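Handden Readers' Circle - Frequently Asked Questions

How do I join?
Fill in the form at the front desk of the Uvberg branch library. Membership is free and you can start with the next book on the list.

What kinds of books do you read?
Mostly essays and memoir, with a novel every November. We skip anything over 200 pages longer than the last pick, which rules out less than you would think.

Do I have to finish the book?
No. Reviews of unfinished books are fine as long as you say what page you stopped on. One member quit a sailing memoir at page 97 and wrote the best review of that month.

How long should a review be?
At least 40 words. There is no upper limit, but long ones may be trimmed for the newsletter.

Can I give away the ending?
Put a warning in the first line. For essay collections, don't worry about it.

How are the star ratings worked out?
We take the plain average of all member ratings. A book needs three before a score shows up on its page.

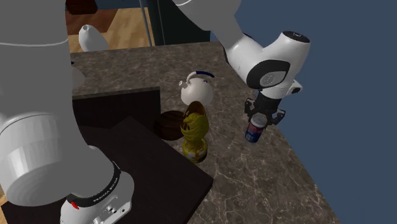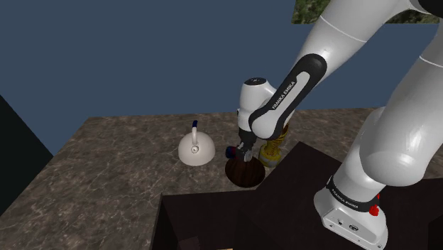
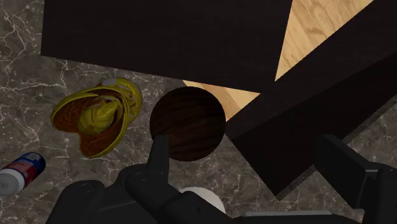
Borrowing copies

How long can I keep a club copy?
Loans run 21 days. You can renew once - unless someone else is waiting.

Where do I return it?
Use the book drop at Uvberg or hand it in at the Pasichnyk Street shop. The Prandberg branch can't take club copies.

Last updated January 29, 2025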